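About us

Hello, and thanks for clicking on the page that hardly anyone clicks on! I'm the one who started Ovska, and I still write everything on this site, so if you find a spelling mistake it's mine.

We teach robot arms to do small, fiddly handling jobs. Picking up a packet, putting it in a box, moving a roll of tape from one side to the other, that sort of thing. We do the job ourselves first with hand-held grippers, over and over, and the recordings of what our hands did are what the arm learns from. The gripper is called the Gotora, we build it ourselves, and we're on the third version. The first two are in a drawer and will be staying there.

Most About pages tell you how the company began. I'd like to tell you how ours nearly stopped, as it explains far more about the way we work now (and new customers always ask about it in the end, so I may as well get it over with).

We'd been going long enough to feel a bit pleased with ourselves. We had our first proper contract, with a mail-order food firm called Stiva, and the job was packing single-portion snacks into boxes. We'd made 858 recordings for them and the arm had been learning nicely. Then, in December, at the busiest time of their year, it started crushing biscuits. Only a few to begin with. You'd open a packet that looked fine from the outside and find crumbs.

I was sure it was the arm. I'd have put money on it! We took the arm's wrist apart, we swapped a motor, we turned the grip force down and then down again, and all we got for that was packets dropped on the floor as well as packets full of crumbs. Stiva were very patient with us for a week and then, quite rightly, less patient.
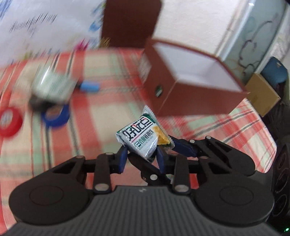 The fault was in the Gotora all along. One of the pivot pins in the linkage had been creeping out of its hole, a hair's breadth at a time, and as it crept the jaw on that side got sloppy. When you squeezed, your hand felt the packet and stopped at the right moment, as hands do. But the sensor was on the other side of the slop, and it wrote down that the jaws had closed further than they had. So every recording made with that gripper said "squeeze a bit more", and the arm, being an obedient sort of pupil, squeezed a bit more.

When we went back through the lot we found 502 recordings made on that one gripper after the pin had begun to move. We threw them all away. That hurt, I won't pretend it didn't, and there was a long evening when we talked about correcting the numbers by arithmetic and keeping them. We couldn't say on which day the pin had started to shift or how fast it went, so the arithmetic would have been guesswork with decimals on the end. Out they went.

The worse bit came while we were still looking for the cause. I was squeezing the bad gripper on the bench, trying to feel where the play was, when the pin came right out and the arm of the linkage folded over on to my finger. It was only a blood blister. But these are tools we hand to other people for hours at a stretch, and I'd been telling everyone for a year that there was nothing on it that could hurt you. I felt pretty sick about that, and for longer than the finger hurt.

So we stopped. All the grippers came back in, including the good ones, and we rang each of our customers before they could hear it from anybody else. Stiva got a full written report with our mistakes in it in plain words, and they stayed with us, bless them. They're still our biggest customer.

The pins were redesigned with the help of Ševčík, a machine shop two streets away from us. They looked at our drawing for maybe a minute and asked why there wasn't a shoulder on the pin. We didn't have an answer. The new ones have a shoulder on one end and a clip on the other, and you need a tool to get them out.

We also changed how a day's recording goes:

Before anyone starts, the jaws are closed on a steel block of known width, and if the reading is off, that gripper goes back in its case.

After every 60 recordings we do the block again. It's dull and it stays.

Each pin gets a dab of paint across the join, so you can see at a glance whether it has turned or moved.

Anyone can stop a session, for any reason, and the hours are paid just the same.

We practise on real goods in real wrappers too. In the early days we used foam blocks, and foam forgives you almost anything. A packet of biscuits doesn't.
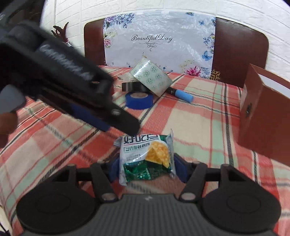
What happens if a gripper fails the block check halfway through a session?
Everything recorded since the last good check is set aside and done again with a different gripper. The faulty one is labelled, taken out of use and stripped down on the bench before it goes anywhere near a packet.

People sometimes ask me whether we're too cautious now, and I can see why. A session with two grippers going takes noticeably longer than it used to, and we turn down jobs where the customer wants everything by Friday. I don't mind. I'd rather explain a late delivery than open another carton of crumbs.

We've had faults since, of course. A cable clamp cracked, and one batch of finger pads went hard in the cold and lost their grip on anything shiny. Both were caught by the checks on the day. We write up each one and put it on the Faults page, with what we did about it, and you're welcome to go and read them all. (My mum has. She says there are too many commas.) 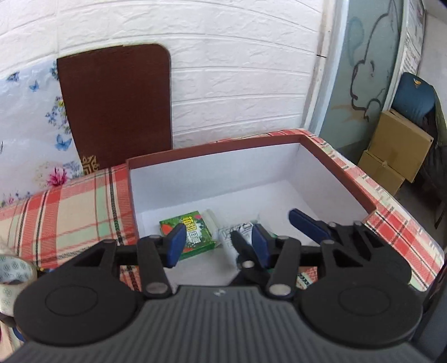 As for the rest of it, we're a small outfit and mean to stay that way for a while. Most of the recording is done on ordinary furniture, with ordinary clutter on it, as that's the kind of mess our customers want their machines to cope with. We have one very clean bench and it's for repairs only — woe betide anyone who puts a mug on it!

The fourth Gotora is coming along. The big change is a second sensor, out past the joints this time, so that the gripper can notice for itself when the two readings don't agree. We've run it through 80 sessions alongside the old design and I'm cautiously happy, though the trigger is still too stiff for small hands and we won't be sending it out until that's sorted.

If you own one of our grippers and something about it feels loose, or just different from last week, please stop using it and get in touch. Don't tighten anything and don't feel silly for asking. We'll send you another and pay the postage both ways.

Page last tidied up on Tue 18 June.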